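집안일 로봇팔 Wavuvham 두 달 써 본 후기 (진열대 정리 위주)

결론부터 궁금하신 분들 많을 텐데, 저는 별 다섯 개 중에 세 개 줬어요. 기대가 컸던 탓도 있고요 ㅎㅎ

저희는 작은 과자 가게를 해요. 손님들이 구경하다가 과자를 아무 데나 놓고 가시거든요. 그걸 바구니에 모았다가 제자리에 돌려놓는 게 하루 중 제일 귀찮은 일이라, 5월에 큰맘 먹고 Wavuvham을 들였습니다. 팔 본체에 두 손가락 집게, 손목 카메라까지 한 세트예요. 무게 제한이 465g이라 과자 정도는 넉넉하고요.

설치는 생각보다 쉬웠어요. 설명서가 좀 불친절해서 Kastmont 사용자 게시판을 뒤졌는데, 거기 Arvid Tangen 님이 올린 높이 맞추는 글이 진짜 큰 도움이 됐어요(감사합니다!). 저녁 8시에 시작해서 자기 전에 첫 동작까지 봤네요.

잘하는 것부터 말하면, 네모난 상자는 꽤 잘 집어요. 각이 살아 있는 종이 상자는 거의 안 놓치고, 선반 칸에 올려놓을 때도 살살 내려놔요. 새벽에 혼자 돌려놔도 소리가 조용해서 위층에서 뭐라고 한 적도 없고요.

문제는 봉지예요. 바스락거리는 비닐은 끝을 물었다가 미끄러지고, 세게 물리면 안에 든 비스킷이 부러져요 ㅠㅠ 그리고 투명 아크릴 선반! 카메라가 판을 잘 못 알아보는지 모서리에 툭툭 부딪힙니다. Monique Maillard 님 후기에도 똑같은 얘기가 있던데 저만 그런 게 아니었어요. 바구니 안쪽 구석에 있는 작은 물건도 아직은 제가 꺼내 주는 편이 빨라요.
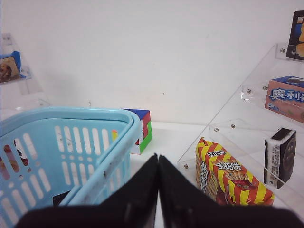 손목 카메라로 본 진열대. 하늘색 바구니 뒤에 큐브, 오른쪽 투명 선반에는 오레오 상자.

속도도 솔직히 답답해요. 하나 옮기는 데 한참 걸려서, 제가 손으로 하면 금방 끝날 걸 얘는 커피 한 잔 다 마실 때까지 하고 있어요. 그래도 문 닫고 나서 돌리면 되니까 저는 참을 만했어요. 지금까지 옮긴 횟수가 앱에 1364회로 찍혀 있는데 그중 제가 손댄 게 198회예요. 저한테는 좀 많은 숫자였습니다.

손가락 끝에 끼우는 Nygård 고무 패드를 따로 사서 붙였더니 봉지는 조금 나아졌어요. 처음부터 넣어 주지 그랬어요, 진짜.

상자 위주로 파는 가게면 추천, 봉지 과자가 많으면 다음 모델 기다리세요. 빨래 개기도 된다고 광고하던데 수건 2장 시켜 보고 껐습니다. 패드 붙인 후기는 한 달 더 써 보고 댓글로 달게요!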